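Borkau cell, January, started 4:15 pm

Back in the shared shop after the holidays, and the bin picking is finally fun again! Yutong Hao had the new wrist routing roughed in before I got my coat off, so we went straight to slow jogs over the bin. Speed override at 15 percent the whole afternoon. I know, I know, but I'd like to keep this cable.

The old routing was pulling at the last joint whenever the wrist rolled past the halfway point. We gave the yellow cable a lot more slack, a big loop out past the orange cover and back up over the segment with the KUKA lettering, with the thin black lines running inside it. Ugly as anything and I love it. The wrist now rolls both ways without going tight. The price is that the loop hangs low when the arm reaches down into the bin, so it can sweep over whatever is lying there. Want to try a softer tie point higher up before we decide.

Bar clamps on the bin stay. Last month it crept toward the back of the table every time the arm brushed a wall, and all our taught points went with it. 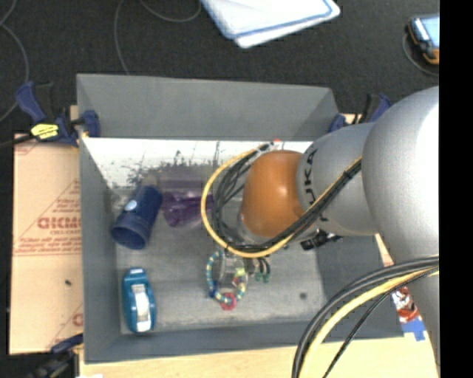

Notes: test objects

Mixed toys and the blue cup for now. The cup on its side is the one I care about most, with the mouth pointing down to the left, well away from the wrist. Coming in from the right means going over the purple faceted piece first, and the loop gets there before anything else does. Chaiwat Khamphan thinks we should turn the wrist 180 before the approach and let the cable trail behind. Good idea, trying it next.

Bead ring: same worry, it sits just under the loop. I'd go for the beads and leave the pinkish-red ring alone.

Glare along the back wall is still a nuisance for the vision script (build 813, Ultow branch). Exposure at 800 is too bright back there. Yutong wants to hang a sheet of tracing paper under the lamp.

To do: tie point, wrist flip, 2 more foam pads for the clamps, save the taught points under a new name THIS time.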